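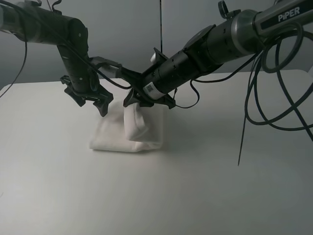 Folding small cloths so they stay folded

A white cloth looks simple to fold, but it shows every crease you did not want. I fold many of them each week, napkins and kitchen cloths mostly, and these are the habits I kept.

Clear the table first and wipe it. Crumbs go into the fabric and you find them later, at dinner. A smooth, hard table is better than a bed or a sofa, where the cloth sinks and the corners move away from you.

Lay the cloth flat and pull it gently at two opposite corners, then at the other two. Most cloths come out of the wash a little crooked. If you fold a crooked cloth, the edges will never meet, and you will blame your hands.

Bring one edge over to the other and hold it with one hand. With the other hand, smooth from the fold toward the open side. I did this in the wrong direction for years, and all the extra fabric collected in a bump at the fold.

When a bump comes anyway, do not press on it. Open the last fold only, smooth the layer under it, and close again. Pressing makes a sharp crease which you must then iron.

Thick cloths want fewer folds. For a terry cloth I stop at a quarter. Thin cotton can be folded in 3 parts the long way and then in half, and it will stand up in a drawer like a file.

Kojo Eshun, my neighbor in Tistcombe, irons his napkins while they are still slightly damp and lets them rest flat for 10 minutes before folding. I tried it on Saturday with the linen ones and the folds were much cleaner. For everyday cloths I do not iron at all.

Put the folded side to the front of the shelf, so you can take one without pulling out its neighbors. Newly washed cloths go to the bottom of the pile, otherwise the same 3 are used all the time and become gray before the others.

Starch: only for guests. It makes the cloth stiff and it does not dry dishes well afterward.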